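I've sat through enough budget meetings to know how this goes. Somebody puts up the price of the arms, everyone winces, a number gets approved, and then we spend the next year begging for money for everything else.

So let me make my case before January comes around again: buy fewer arms and plan for the boring stuff!

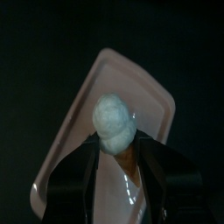
Toy ice cream cone in the gripper, pink tray behind.

When Khadija Hegazy and I put together our last request, the arms had their own page and "accessories" got one line. One! Then came the clamps, the cables, the spare fingers (always the spare fingers), the backdrop cloth – 19 separate orders by the end, each needing its own signature. Polach sold us most of it and was perfectly nice, but seven of those orders cost more in shipping than in parts. 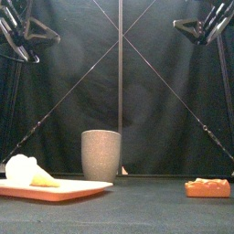 Amr El Fassi thinks I'm being cheap, and that a third pair of arms would get us further than a drawer full of brackets. I love Amr, but a pair of arms waiting for a $243 part is a very expensive coat rack. Give me two stations that run all day and I'll happily go without the third.

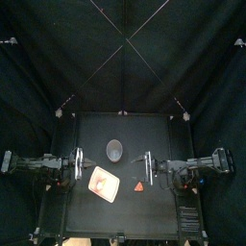
Issue 7, page 19

And please, put the props in the budget too. Cups, trays, toy food – they wear out and get lost, and I'm tired of buying them out of my own pocket and forgetting to file the receipt.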